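When the Robot Leans Too Hard on the Glue Stick

We have had the Adano on our craft table since June, and I'm fond of it, I really am, but goodness it can make a mess of a card. If yours has started leaving lumps of glue in the middle of the paper (mine did it to a whole batch of Christmas ones!), try these before you call anybody out.

First, press Stop and wait for both arms to go completely still. I know how tempting it is to reach in and rescue the paper, and I did just that and got a nasty pinch on the thumb for my trouble. Keep small hands well back, too, and tie up long sleeves.

Then look at the stick itself. A soft stick, wound out too far, squashes as soon as it is pushed down, and the arm goes on rubbing away as if all were well. Wind it back until only a little of the tip shows, and if it has been sitting by the radiator, put it in the fridge for a bit. 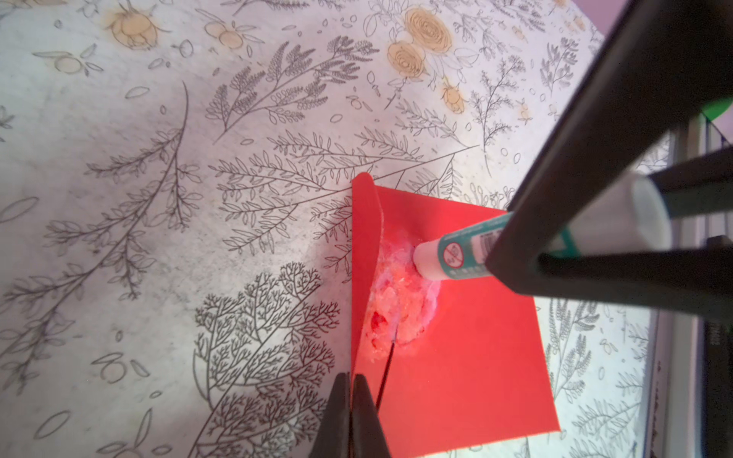 Next comes the pressure setting, and this was my real trouble. Mine had gone up to 40 after a power cut, goodness knows why, and it showed error 383 on the screen, which the booklet only calls "contact fault." Gearóid Ó Conaill at the Hornalby repair shop talked me through it over the phone, bless him. You hold down Reset, let the arms go home, and run the touch test on a piece of scrap before you give it anything nice.

As for a sheet that already has a clot on it, lift the worst away with the edge of an old plastic card, going gently so you don't tear the paper, and leave the rest to dry flat under wax paper and a heavy book. Glue on a gripper finger comes off with a warm damp cloth, but switch the machine off at the wall first and keep the water away from the joints and wires.

If 383 comes back after all that, leave it unplugged and ring the shop.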